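Dark fleece keeps pilling and picking up lint in the wash

Laundry and Fabric Care > Washing > Problems

drumload_44
Original poster
6/18/21

Looking for input on wash settings. I have several dark knit items, polyester fleece and one wool blend. After 10 washes the fleece has pilled across the front and both forearms. The wool blend is fine so far but collects white lint from everything.

Current procedure: cold, normal cycle, 1,160 rpm spin, liquid detergent, mixed load with towels. Machine is a Mevgate front loader. Line dry indoors. 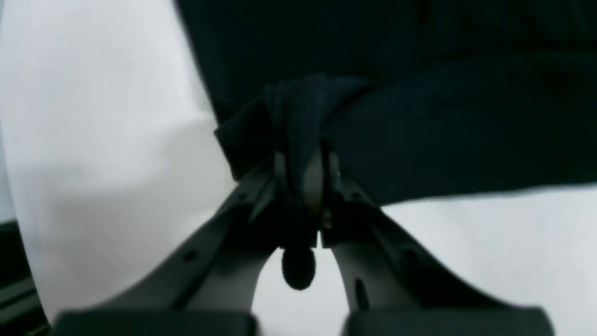
The care label says cold wash and do not iron. It says nothing about spin speed. I would like to know whether the spin or the load mix is the larger factor before I change both at once.

tubseal
Reply 1

Load mix. Terry towels shed cotton fiber and they are abrasive. Spin has little to do with pilling, as the load is pinned against the drum wall at full speed and the pieces barely rub against each other. The rubbing takes place in the wash phase.

Separate the towels first. Leave the spin alone for now.

pickglass
Reply 2

Disagree in part. The steady part of the spin does little, but most front loaders run several short ramps before it, and the load drops and re-tumbles between them. A higher final speed can mean more ramps. On my Skukberg the delicate program skips two of them, and it also cuts drum rotation in the wash phase.

Also turn everything inside out. Pills will then form on the inner face where they do not show.
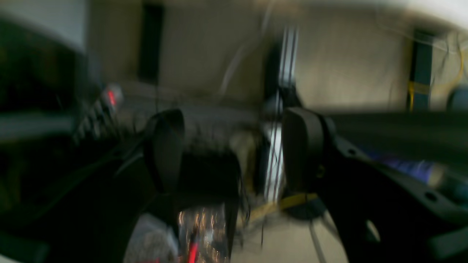

For lint on the wool blend, a separate dark load is enough. Check the drain filter too. Mine was packed with gray fluff and the rinse water was carrying it back onto the clothes.

tubseal
Reply 3

The number of ramps is set by balance detection. If the load is uneven, the machine retries. Final speed does not change that on any machine I have taken apart. I agree on inside out and on the filter.

drumload_44
Reply 4

Filter checked. It had a fair amount of lint and one button. I do not know how long it had been there.

The program chart in the manual lists a delicate cycle with a half load limit. Does the limit matter if everything is light? The fleece takes up a lot of room but weighs very little.

hemline_ok
Reply 5

Go by volume for fleece. If the drum is more than half full before water goes in, the pieces cannot move freely and they rub against each other under pressure.

On detergent: use less. I went from a full cap to a third of a cap and the stiff feel went away. Skip fabric softener on fleece, as it coats the fiber and mats the nap.

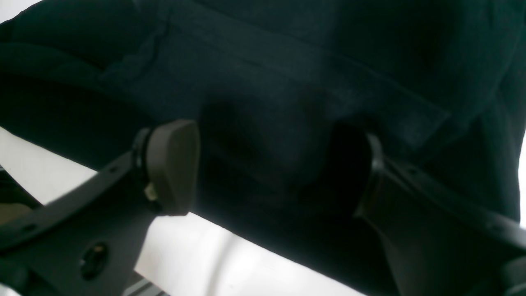
For pills already there, a battery fabric shaver works. Lay the piece flat on a hard surface, pull it tight with the other hand, and move in small circles with no downward pressure. Stay off the seams. I have a Gorkora with a height guard. Use the highest setting first.

pickglass
Reply 6

I would not use a shaver on the wool blend. It removes fiber each time and the cloth gets thinner at the elbows. A sweater comb is slower but easier to control.

hemline_ok
Reply 7

A comb catches on loose knits and pulls loops. I have ruined one cardigan with a comb and none with a shaver. Use whichever one you can keep a light hand on.

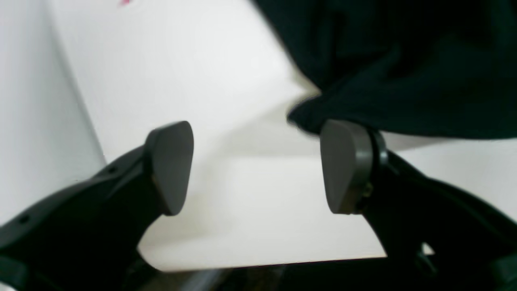 Whatever you use, do it before washing. Loose pills come off in the rinse, and the filter should be cleaned again after that load.

drumload_44
Reply 8

Plan as it stands: darks only, inside out, delicate, drum half full, third of a cap. Spin stays at 1,160 so that I am only testing the wash side. Shaver on the fleece, nothing on the wool blend yet.

tubseal
Reply 9

Write down the number of washes. Some fleece pills early and then stops once the short fibers are gone, so an improvement may have nothing to do with the new settings. Keep one old piece in the towel load if you want a comparison.

pickglass
Reply 10

Still think you should drop the spin. Indoor drying will take longer, but that is the only cost.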